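4.2 Surfaces under the dish

In the interviews, the participants talked a lot about plates and bowls but only a little about what lies under them. When we asked directly, most of them first said that the placemat is for protection of the table. Only after some time did they mention other uses. One woman from the Vostlow group said that a mat tells her children where to sit. Another participant keeps the mats on the table during the whole day, also when no meal is planned, and takes them away only for ironing clothes on the same table.

We therefore went back to the 200 photographs of the home study and coded them again, this time for the relation between dish, mat and tabletop. Three types of relation were used. In the first type, each dish has its own mat. In the second type, one mat is shared by more dishes. In the third type, the dish stands directly on the table. The coding was done by Yaroslav Harasym and checked by the second author after a break of 6 weeks. Where the two readings were different, we discussed the case and kept the more careful reading.

The shared mat was more usual than we expected from the literature on table setting, where one person, one mat is taken as the normal case. In the homes of the Lü group it was connected with small meals, for example soup and a side dish in the late afternoon. The participants did not have a special name for this way of setting. They said simply that things are "put together."

The material of the mat also has a role. A ribbed or woven mat makes a clear border on a smooth table, and the eye reads everything inside this border as one set. With a plain mat in a color close to the table, this effect is weaker, and the coders needed more time for their decision.

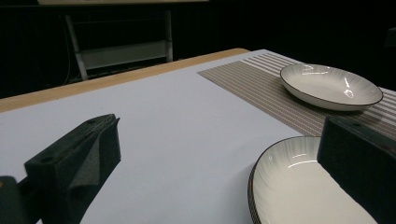 Figure 3. Shared mat

Two shallow bowls of the same design, white to light gray inside with a thin dark rim, are set along one striped woven mat on a pale tabletop. The mat is placed at an angle. We coded the case as the second type.

In cases of this kind we did not treat the angle of the mat as a mistake in the setting. Several participants told us that they never make the mat straight with the table edge, and that a straight mat looks to them like a restaurant. The question of angle is taken up again in Section 6, together with the observations from Flostness.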